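Packing Cell Walkthrough, Returns and Small Goods
Site: Cetidside, upper floor
Month: July
Walked by: Nokuthula Engelbrecht (safety), Natnael Asfaw (packing lead)
Comments added afterward by: Shewit Wubshet, Anikó Oláh

Marks used: OK, FIX (needs work before next walk), STOP (cell stays off until cleared).

1. Stops and power

1.1 Emergency stop within reach of the person at the table – OK. Pressed with arms moving slowly. Both arms held position.
1.2 Second stop on the back side – FIX. It works, but the label has peeled off. Natnael to print a new one.
1.3 Restart needs a deliberate reset by a person – OK.
1.4 Power-down steps posted – FIX. The posted sheet is for the old Watex tape machine. Replace.

Comment (Shewit Wubshet): Two people on the late crew learned the restart by watching someone else do it. They do it correctly, but neither had signed the training sheet. They have signed now.

2. Arms and grippers

2.1 Speed limit set to 400 mm per second with people nearby – OK.
2.2 Grip force setting matches the posted value for small goods – OK.
2.3 Fingertip pads seated and not torn – OK. Spares are in the Gashaw drawer.
2.4 Cables clear of the arm joints through the full reach – OK. Check again after any change to the table height.
2.5 Pinch points marked on the training sheet – FIX. The gripper is marked, the elbow is missing.

Comment (Anikó Oláh): Before the arms came I packed by hand for most of a shift and my wrists told me about it at night. Now I load, check and clear jams. My wrists are better. My neck is worse, from looking down at the table and up at the screen. Please add screen height to the list.

Reply (Nokuthula Engelbrecht): Added as 4.4.

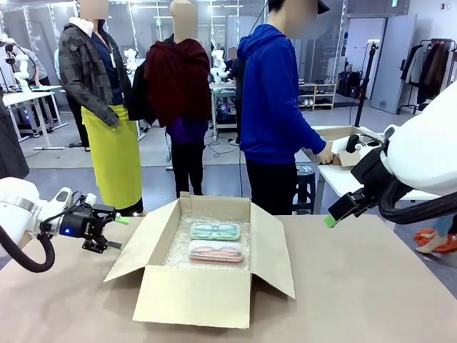 3. Packing task

The cell does the placing and a person still owns the result, so this section is checked with the packer on shift. Each item below was read out loud and answered by the packer before we marked it. For eyeglass cases, the box goes on the table with all the flaps open and bubble wrap over the bottom before the arms move in. The two translucent cases, mint and pink, go in one behind the other. Flaps must be folded fully back. A flap that springs up makes the arm stop, and the habit of reaching in to push it down is the one we want to end.

3.1 Packer pauses the cell before reaching into the box – FIX. Done most of the time. Natnael will cover it at shift start.
3.2 Liner in place before first item – OK.
3.3 Damaged items set aside by a person – OK.
3.4 Count on screen agrees with the shift sheet – OK. 2,211 items for the month to date on both.

Comment (Natnael Asfaw): The target on the board was 500 a day before the cell and it has not been raised. I want that written down here. People have asked me whether it will go up and I have told them no change without a meeting first.

4. Floor and people

4.1 Floor cables covered where people walk – FIX. Covers are on order from Drolileck. Until they arrive, tape down and walk around.
4.2 Aprons tied and loose ends tucked in before working at the table – OK.
4.3 Shawls, scarves and open jackets kept back from the arms – FIX. It gets cold by the door and people wrap up. Vesela Karagiannis has asked for the heating to be looked at, which would do more than another sign.
4.4 Screen at eye height for the packer – FIX. New item, see comment under 2.
4.5 Packer rotates off the cell every two hours – OK on days, FIX on lates. There is only one trained relief after 6 p.m.
4.6 Noise at the packer's position – OK. Reading was 72 dB with both arms running.

Comment (Shewit Wubshet): On 4.5, I can train two more people if I get a morning off the line to do it.

Open items go to Vesela Karagiannis. No STOP marks on this walk. Items 3.1 and 4.1 are to be checked first next time.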